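Notebook, laundry cell, Gullbridge workshop
March, started 9:40, kept open until the afternoon

Today's subject is the house rules for the two-arm laundry task. We have rules, but they live in three places (the sheet on the door, the old Brendell handover file, and my head). I want one version that a new colleague can follow without asking me. I write here first and copy to the shared file later, when Jairo Pacheco has read it.

The general machinery standards give us the big frame: risk assessment, emergency stop, who may be inside the marked zone. I don't repeat them. What is missing for us is the small daily practice, the part between "arms are powered" and "session is recorded". In the last month we have 18 entries in the fault log, and when I read them again this morning, 4 are real hardware faults. All the others are habits.

Draft, first part: before motion.

Rule 1. One person is the operator, and this person says it aloud. If two people believe they are the operator, the arms stay off until it is settled.

Rule 2. The stop button is in the hand or within reach of the hand. On the chair behind you is not within reach. I have done this myself, so I write it without blaming.

Rule 3. Cables are looked at before each session, on the arms and on the floor. Every cable that goes to a wrist keeps its paper tag, and the tag must be readable from where the operator stands. If a tag is lost, we replace it the same day and do not guess from the colour.

Rule 4. The basket is placed by a person and the arms are parked while this happens. First the basket, then step out, then say "clear", then enable. It sounds slow. I measured it with the wall clock and it costs less than 50 seconds with the walk included.

Rule 5. Both grippers come to the near rim of the basket before any lift is commanded. We don't lift from one side and correct with the other, since the rim bends and the wrist reading after that has no value.

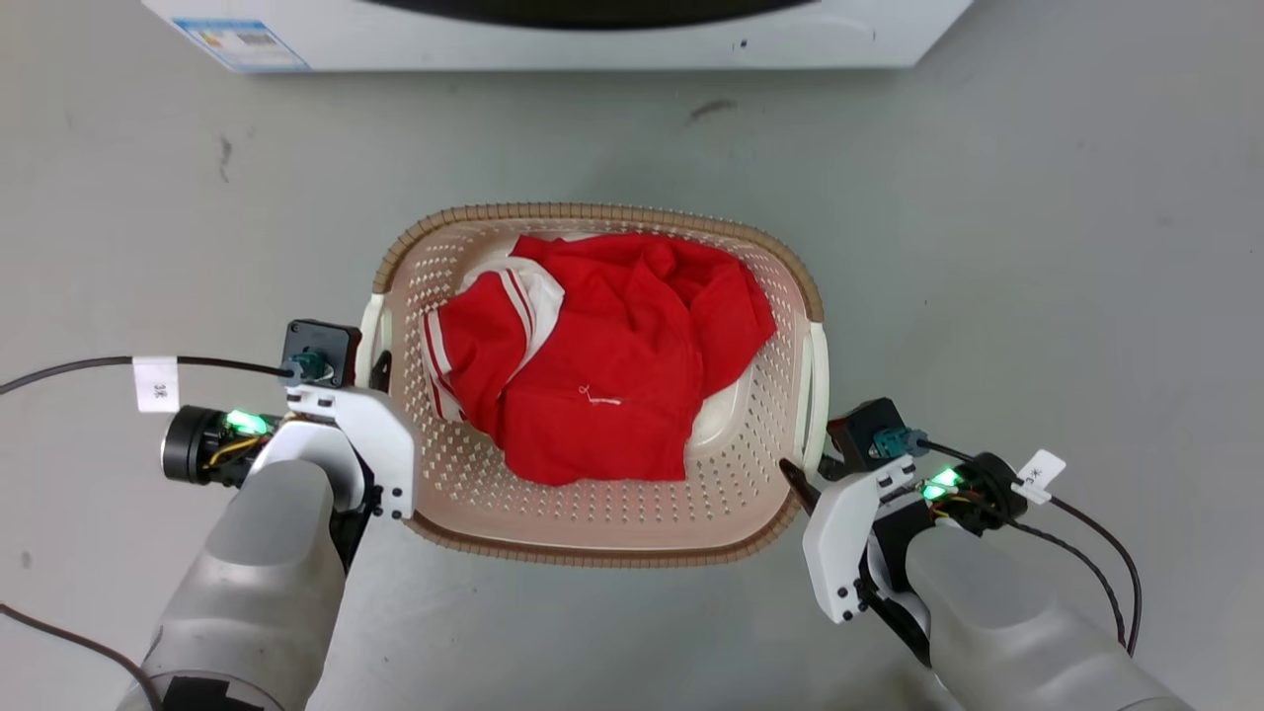
Jairo Pacheco: I agree with 1 to 4. Rule 5 is good but it does not say who decides that both grippers are in place. If it is the software, then write the software. If it is the operator, then he needs to look from the side and also from the head view, and he must have time for it. At Godasow they had a rule like yours, and everybody read it as "the program checks". The program did not check. Also please put a number for the waiting, or people will wait zero.

He is right about the decision. New text for Rule 5: the operator decides, after looking at both contact points, and confirms with the pedal. The program may refuse, but it may not decide alone. For the waiting I put two seconds after the pedal. I have no strong argument for two. One felt rushed when I tried it and three made me impatient, and an impatient operator is also a risk.

11:15. Second part: during the work.

Rule 6. The clothing is real clothing, so it is treated as a thing that can catch. Before the session, check for drawstrings, long threads and open zippers. A thread can be cut by a person, with the arms disabled. It is not pulled out with the gripper "to test". (Entry 637 in the log, from Anselmo Agudelo, is about exactly this, and I recommend to read it in full. It is a good example of how to write a fault: what he saw, what he did, what he did not know.)

Rule 7. No person reaches into the basket while the arms are enabled, even if they stand still. Standing still is a state of the program and can end at any moment.

Rule 8. Speed stays at the low setting whenever the arms are near the washer. I had a discussion with the Chávez side about this in winter. They wanted the full setting, because their demonstration must look natural. My answer is the same now: the door opening is a fixed and hard thing, the gasket is soft and can be torn, and the fingers are narrow. Low setting.

Rule 9. The washer is mains equipment and has its own rules. For loading practice it is unplugged, and the operator checks the plug with his own eyes. The message in the chat from the day before does not count. If we ever need it powered, this is a different procedure with a second person, and I will not write it today.

Rule 10. Fingers are open and the arms are held back to the sides of the basket when we change from one step to the next. I call this the rest position. It must be the same position for everybody, because the person who walks in must be able to recognize it from the door.
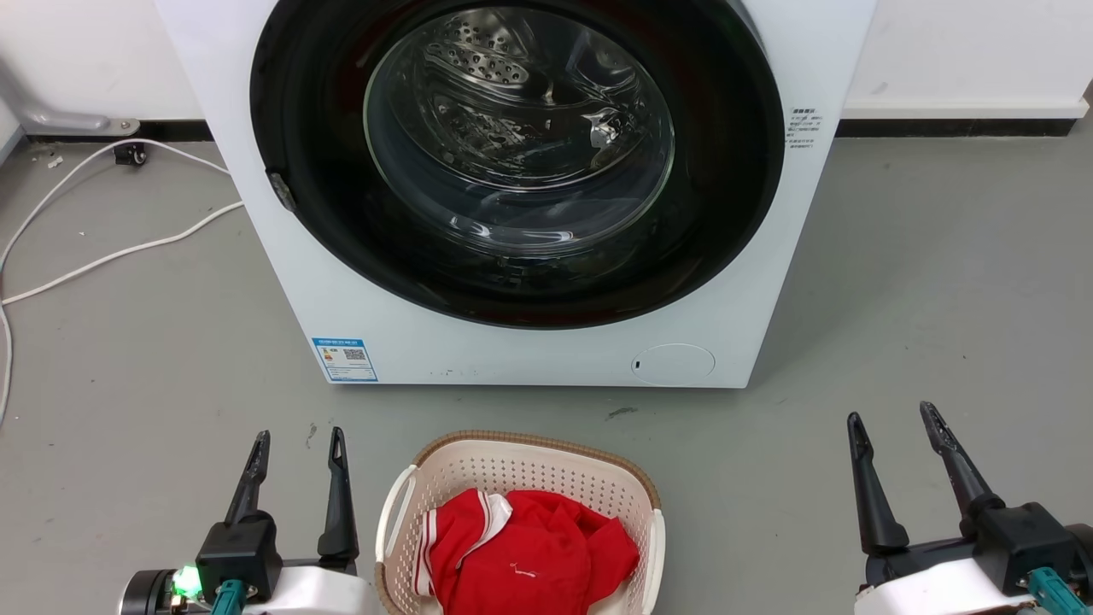 For the rest position we still need a saved pose with a fixed name. At the moment there are several in the menu with almost the same name, and one of them is from the old mounting. To do for me: delete the old one, after asking Anselmo if he still uses it.

Rule 11. If anything touches that should not touch, the session ends. We do not "finish this one quickly". The recording is kept and marked as bad, not erased. I know that a bad recording looks ugly in the folder, but with an erased one we learn nothing, and the folder then tells a wrong story about our rate.

14:05. Read the rules aloud to Anselmo while he followed on paper. He stopped me at two places. In Rule 3 he asks what "looked at" means, and proposes to bend down and follow each cable with the finger from the base. Accepted. In Rule 8 he wants the word "near" replaced by a line of tape on the floor. Also accepted, but the tape must be a colour that we don't use for the zone, and I have to see what is left in the drawer.

Open points:
- who signs when the operator changes in the middle of a session
- tape colour (see above)
- Jairo wants the rules on one page. Now it is a page and a half. I can make Rule 9 shorter if the powered procedure gets its own sheet.
- ask Brendell if their handover file can be marked as replaced, so that no one prints it again

Next entry after the first full session with the new text.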